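Chapter 8
Envoys and Go-Betweens

Suppose two governments have stopped speaking. Their embassies are closed, their leaders trade insults on the radio, and a border town called Redcombe is running short of medicine. Who picks up the phone? Very often it's a special envoy, and this chapter is about that strange and fascinating job!

An envoy is a person sent to talk on behalf of a government or a group of governments. Ambassadors usually live in one country for years. Envoys get a single problem and a suitcase. They may visit 2 capitals in a day, sit through a dinner where everyone avoids the real subject, and then write a report that has to be fair to people who can't stand each other.

We'll follow one case all the way through, the Drustton talks, in which Yichen Shen spent almost 40 days carrying messages between delegations that refused to share a room. (Her notes on the seating plan alone are worth the price of admission.)
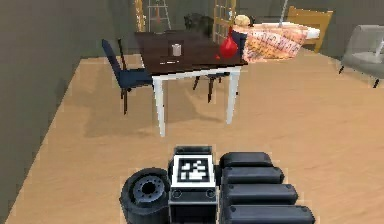 Keep a pencil handy as you read her first message home. Mark each place where she reports what someone said, and use a different mark where she says what she thinks it meant. The two get mixed up more easily than you'd expect, even by experts, and sorting them out is half the fun of reading diplomatic papers.

Words to know: envoy, mandate, delegation, ceasefire, recognition

8.1 What Is a Mandate?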